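Why did the robot let go?

Hello again! Last time I wrote about how robots find their way round a room. This time I want to tell you about a robot that got something badly wrong, because I think mistakes are the best bit of my job (my boss may not agree).

I work in a lab in Brorncombe, where we teach robot arms to tidy up. You'd think tidying would be easy for a robot. It never gets bored and it never says "in a minute". But picking up one bottle and dropping it in a bin takes a surprising amount of cleverness, and you do it without thinking at all.

Try it now if there's an empty bottle near you. Pick it up slowly. Did you feel your fingers squeeze a bit, and then stop squeezing? Your skin told your brain "that's enough, we've got it". Your brain told your muscles to hold still. All of that took less time than a blink.

Our arms have to learn the same trick. We call our pair Fidia and Sampaio, and they share one white table.
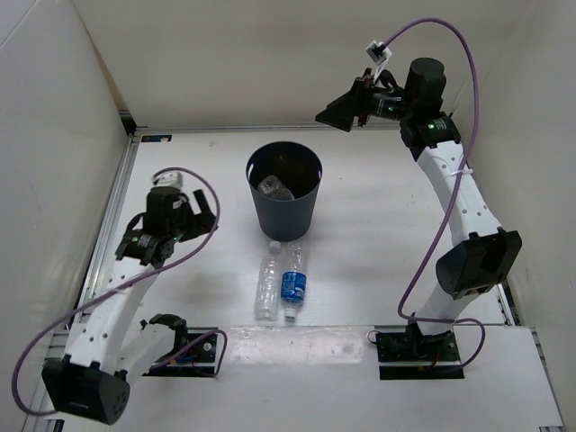
Two arms, one bin and plenty to tidy. The black parts at the top of each arm are the grippers.

Each gripper has two fingers and a motor to move them. When the motor turns one way the fingers close, and when it turns the other way they open. The cables carry electricity, and they carry messages too. Remember the messages, because they matter in a minute!

So, the mistake. It was a cold morning in January and I was watching Sampaio with my friend Kohei Ichikawa. Sampaio picked up a bottle of water, a full one with the cap not done up properly (that was me, sorry). It lifted the bottle nicely. It swung towards the bin. And then, halfway there, the fingers just opened.

Splosh! Water went all over the table, down the side and into Kohei's left shoe.

Kohei hit the big red stop button straight away. Every robot that works near people should have one. When you press it, the motors lose their power and the arm stops doing whatever it was doing. We keep ours where either of us can reach it, and the rule is that you press first and talk afterwards. You never get told off for pressing it, even if it turns out there was nothing wrong.

Water and electricity are a dangerous mix, so the next thing we did was switch everything off at the wall and wait. We didn't touch the arm or mop round it until the power was off. If you ever spill a drink on something that's plugged in, don't grab it and don't start wiping. Move away and fetch a grown-up.

Once it was all dry, we played detective. A robot keeps a kind of diary called a log, where it writes down what its motors were doing and when. The log for that morning had 3978 lines in it. I read every one, and I ate a lot of biscuits.

Line 3231 was the one we wanted. Just before it, the gripper was sending back messages that said, more or less, "I'm holding something, I'm holding something." On line 3231 there was nothing. The message was missing. After that came 12 more lines with no message, and then the fingers opened.

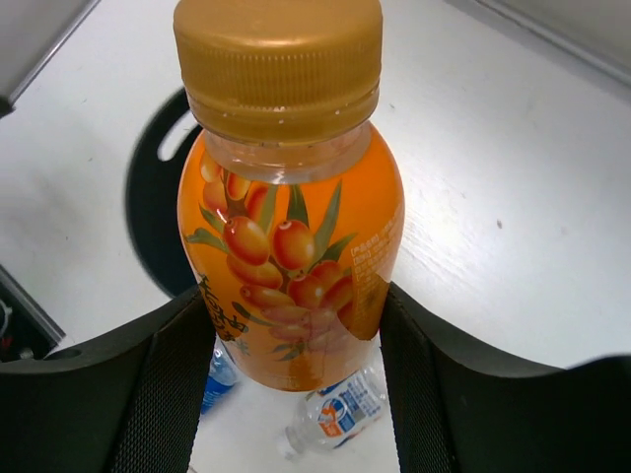
Now, a grip that feels safe to you can still go wrong if the brain stops hearing from the hand. Have you ever sat on your foot until it went numb, and then tried to walk? Your foot is still there, but your brain isn't getting proper news from it, so you wobble. Sampaio had gone numb! A plug inside one of its joints had worked a little bit loose, and whenever the arm swung far enough the plug lost touch for a moment.

The loose plug was only half of the trouble, though. The other half was our fault. When we wrote the program, we told the robot that if it heard nothing from the gripper, it should go back to its starting position. The starting position was fingers open. Oh dear.

Joaquim Henriques, who builds our arms, pushed the plug back in and fitted a tiny clip to stop it wriggling. I changed the program. Now, if the messages stop, the arm slows down, keeps its fingers just as they are and beeps at us until somebody comes. Engineers call this failing safe. It means deciding ahead of time what a machine should do when part of it breaks, so that it breaks in the least harmful way.

What's safe depends on the machine, mind you. For a robot holding a bottle, holding on is usually safest. For a lift door closing on somebody's bag, letting go is much better! See if you can think of a machine at home and decide what it ought to do if it got confused. A toaster is a good one to start with.

We tested the fix by pulling the plug out on purpose, again and again, with an empty bottle and the cap on tight. We did it 315 times. Sampaio held on every time and beeped every time, and the people next door came round to ask if we could please stop.

Kohei now keeps spare socks in his desk drawer.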